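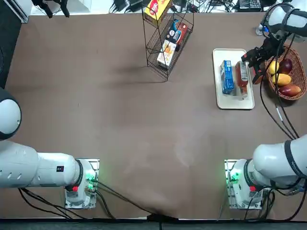 4.2 Lokale Berichterstattung vor der Stichwahl

Wer sich mit Kommunalwahlen in kleineren Städten beschäftigt, wird die Erfahrung kennen, dass man zunächst sehr viel Material und sehr wenig Ordnung vor sich hat. Für Troneck konnten wir erfreulicherweise auf das vollständige Sendearchiv des Lokalsenders Brevano zurückgreifen, und zwar für die 32 Sendetage zwischen dem ersten Wahlgang im Januar und der Stichwahl. In dieser Zeit liefen 259 Beiträge, die das Bürgermeisteramt oder eine der beiden verbliebenen Kandidaturen wenigstens erwähnten.

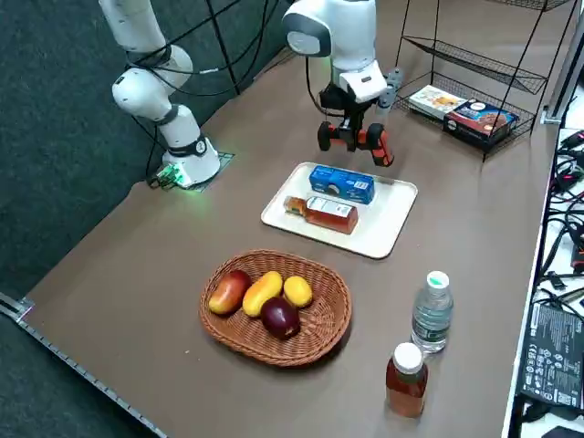
Alle Beiträge wurden von zwei Personen unabhängig voneinander verschlüsselt – eine geduldige Arbeit, für die wir an dieser Stelle herzlich danken möchten. Das Kategorienschema umfasst acht Themenfelder, vom Nahverkehr bis zur Haushaltslage. Beiträge, die mehrere Felder berührten, wurden nach ihrem zeitlichen Schwerpunkt zugeordnet, auch wenn uns dabei im Einzelfall manche schöne Nuance verloren ging.

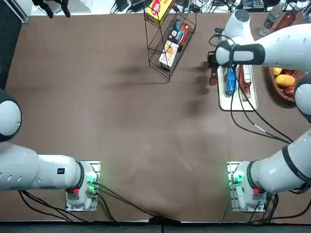

Auffällig ist nun, wie ungleich sich die Aufmerksamkeit auf die Themen verteilt. Der Streit um das Neubaugebiet Grundora kehrte fast täglich wieder, während die Kinderbetreuung, die in den Programmen beider Lager immerhin einen eigenen Abschnitt hatte, kaum über Kurzmeldungen hinauskam. Wir sprechen hier von redaktioneller Entfernung. Man mag sich das wie in Abbildung 1 denken: Die beiden Arme sitzen am nahen Tischrand, die Lebensmittel stehen gegenüber auf der anderen Seite, und zu jedem von ihnen muss erst eine Strecke überwunden werden. Für eine kleine Redaktion heißt diese Strecke Recherchezeit, Anfahrt oder auch ein fehlender Gesprächspartner.

Ob sich die Entfernung über mehrere Wahlen hinweg verändert, lässt sich mit unserem Material leider nicht beantworten. Die älteren Sendungen liegen nur als Ablaufpläne vor, aus denen zwar die Reihenfolge der Beiträge hervorgeht, ihr Inhalt aber allenfalls in Stichworten.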